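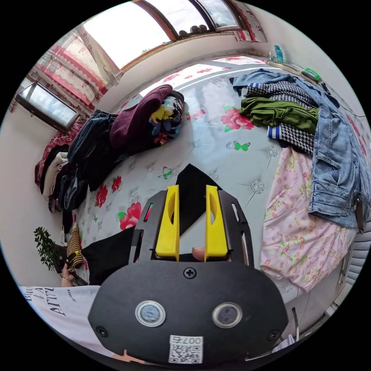

Flencombe clothing exchange to move to larger premises in April

The Flencombe Clothing Exchange will move from the Methodist schoolroom to the former library building on Villa Road in April, the town council has confirmed. The lease was approved at the council's last full meeting and runs for two years, with an option to renew.

The exchange accepts clean, wearable clothing from residents and offers it free of charge to anyone living in the town or the neighbouring parishes. Households registered with the service now number 238, compared with 98 when it opened. Registration is open to all and no proof of income is required.

Salma Ait Ali, who chairs the exchange, told councillors that the schoolroom no longer met the needs of the service. Storage there is limited to a single cupboard and the hall must be cleared by 4pm for other bookings. Winter coats have had to be kept in members' own homes between sessions.

"We have been turning away good clothing in the spring that we knew would be wanted in the autumn," she said. "The library gives us a dry room with a door that locks, and we can leave the rails standing."

The council will charge a rent of £300 a quarter, to include water and heating. The exchange will meet the cost of electricity and contents insurance from its own funds. Councillor Sreekumar Thomas, who proposed the motion, said the building had stood unlet since the library service moved to the Market Street centre and that the council had been paying to heat it in the meantime.

Two members abstained. Councillor Harish Varma asked for the minutes to record his concern about parking on Villa Road at school closing time. It was agreed that drop-offs by car would be directed to the rear yard, where the gate is to be widened before the opening. The highways officer has been asked to report on whether the existing single yellow line should be extended as far as the junction.

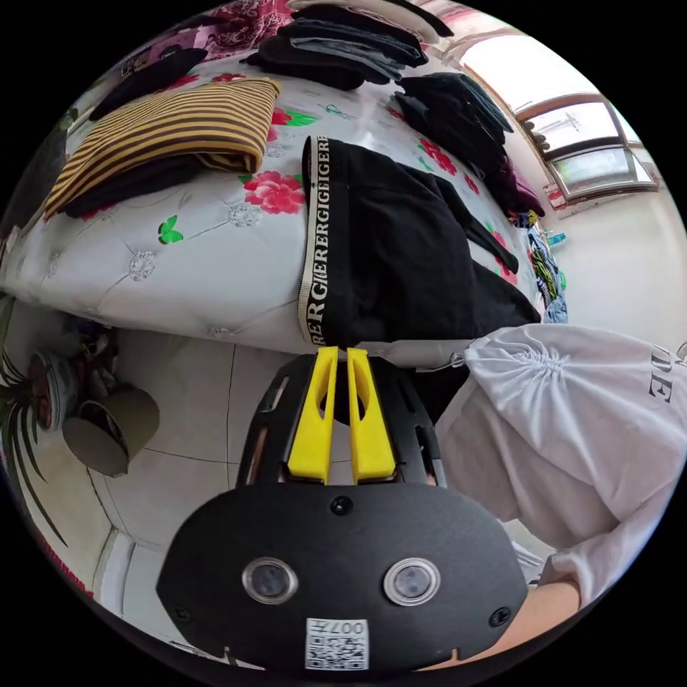
Residents intending to donate are asked to sort items at home and to bring them folded, with adult and children's clothing in separate bags. Garments should have been washed, and zips and buttons should be fastened. School uniform is particularly welcome in the larger sizes. The exchange is unable to take duvets, pillows, shoes without a matching pair, or electrical items of any kind. Bags should not be left outside the building when it is closed, as several were spoiled by rain at the schoolroom last winter and had to be thrown away.

A repair table will be held on the first session of each month under the direction of Lakshmi Unnithan, formerly a teacher of textiles at the secondary school. Residents may bring up to two items for mending. Simple work such as hems and missing buttons will be done on the day. Larger repairs will be returned at the following session.

The move will also allow the exchange to offer a private changing area, which it has not previously been able to provide. Dilruba Miah, the council's community services officer, said that this had been the most frequent request in comments left by visitors, together with later opening for people in work. One evening session a week, ending at 7.30pm, will be held for a trial period and reviewed in the autumn.

The last session at the schoolroom will take place at the end of March. Donations will not be accepted during the week of the move. Opening times for the new premises will be displayed at the council offices, at the Market Street centre and in the parish newsletter.

Enquiries about registration, or from groups wishing to use the front room of the building when the exchange is closed, should be made to the clerk's office between 10am and 3pm.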